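Intan Lumenta
7/28/19

We use cookies to remember your preferences. By staying on this page you accept our use of cookies. Accept | Manage settings

Every organizing account I follow has the same advice this month: get a basket. Mail on the counter? Basket. Chargers? Basket. I've been grumbling about it for long enough that I figured I should put it in writing.

My problem with the basket cure is that it moves the mess six inches up. You had a pile on the table. Now you have a pile with walls.

Jitstead's newsletter says one good basket on a clear table "resets the room." Resets it to what? The table was clear. You cleared it. The basket showed up afterward and took the credit.
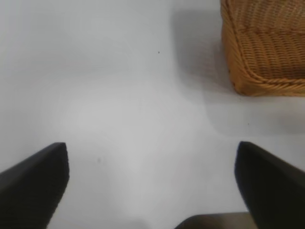 And the clear table is the part that took work, by the way. I did mine in November and it ate a whole afternoon, most of it spent deciding about takeout menus and a bag of keys that fit no door I own.

Hakim Teoh replied to my last rant to say that baskets give things "a home." Hakim, I have seen your hallway. Those gloves have had a home since you moved in and they still live on the stairs.

Also the sizes. Liew sells a rectangular one that they call medium. Medium compared to what? It won't go on a bookcase shelf the long way, and the short way it sticks out far enough to catch your hip.

Let me be fair for one post. Woven ones look nice. The color warms up a white table, and I get why people want one. If you told me you bought it because it's pretty I would have no argument.

It's the promises I don't buy. Urside has a 2170-word guide to choosing a basket. I read the whole thing. The words "throw something away" are not in it.

Empty is when a basket looks best, too. Check the ads. They always seem to show it before anyone has put a phone bill in it.

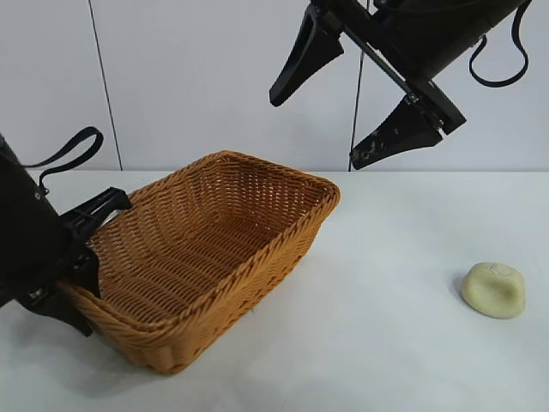

Woven basket, white table, nothing in it.

Somebody asked about real wicker versus the synthetic rattan stuff. For a kitchen I'd take synthetic. Crumbs get into the weave of either one and I'd like to be able to rinse it without worrying.

What has worked at my place: 2 baskets, total. One for hats and one for dish towels. Each holds one kind of thing, and when it's full I go through it before I buy any more.

Planstead wants you to label yours. If you need a label on an open basket I'd look at what's in it first.

Anyway, replies are open. Show me one that's been in use for a year and still has only the thing it was bought for. I'll wait.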